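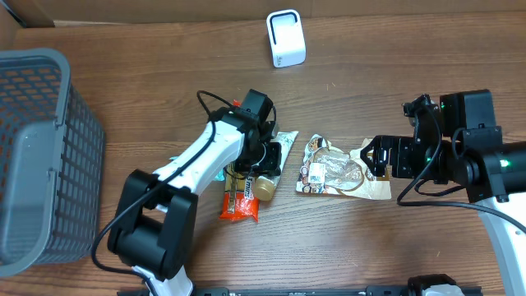
Unit 4: Packaged Snacks and Small Goods
Sorting, Reading the Pack, and Basket Packing
Trestport Retail and Food Service Course, first term

Read this handout before the practical. Bring it with you, along with a pen and your Doser workbook. The store room opens 15 minutes before class.

1. What the unit covers

Small packaged goods make up a large share of what a corner store or canteen handles in a day. They arrive mixed, they are light, and they are easy to damage. In this unit you will sort a mixed table of goods by pack type, find the required information on each pack, and fill a basket so that everything reaches the shelf in the state it left the table.

2. Pack types

Flow wrap. A single film sealed down the back and crimped at both ends. Most bars and mini-size snacks come this way. The colors are usually strong, red and orange being common, and the product name runs the length of the wrapper. Check both crimps. A crimp that has opened even slightly counts as a failed pack.

Clear or translucent bag. Used for breads, flat pastries and other baked goods where the buyer wants to see the food. Decoration is often kept to the borders, with small printed pictures of the product, and a separate label may be stuck on the front. The food inside has little protection. Handle the bag by its edge and do not grip it over the food.

Small bottle with cap. Cylindrical, so it rolls. Check that the cap is seated and that the band, if there is one, is whole. A bottle may be laid on its side for a short time during sorting if the cap is tight.

Packet. A small sealed pouch. Packets slide under other goods and get missed. Lift the larger packs when you think the table is clear and look again.

3. Reading the pack

For each item, record the following in the workbook:

Product name as printed
Net weight or volume
Best-by date
Allergen statement
Storage instructions
Lot code

The lot code is often printed separately from the rest, on a crimp or near the base of a bottle. If an item has lost its outer label, write "no label" and set it to one side. Do not guess from the look of the food.

4. The basket

We use plastic baskets with open sides. The openings let air through and let you see what is in the bottom, but thin items can poke out and catch. Wipe the rim and the inside before use. Place the basket at one end of the table, within reach, and keep it there until the table has been cleared.

Packing order:

Bottles first, upright where the depth allows, against a side.
Flow-wrapped bars next, flat, in one direction.
Packets in the gaps, with any pointed corner facing in.
Bags of baked goods last, on top, lying flat. Nothing goes on top of them.

A full basket should not weigh more than 8 pounds for this exercise. Do not press goods down to make room. Start another basket.

5. Practical task

Each pair gets a mixed set of goods and one basket. You have 20 minutes. Sort first, then record, then pack. Pairs that pack before recording nearly always have to unpack again.

When you finish, leave the basket on the table with the workbook beside it and step back. The instructor will lift out the top layer and check for crushed bags, open seals and items in the wrong order.

6. Common faults

Picking up two packs at once and dropping one
Holding a flow wrap by the crimp
Standing a bottle on a baked item
Copying the best-by date into the lot code column
Leaving a packet on the table

7. Before next class

Read the Sepp chapter on shelf rotation and complete the Cokitz stock sheet for a store holding 2,000 items. Hand in both pages of the sheet. Late sheets are marked but do not count toward the unit grade.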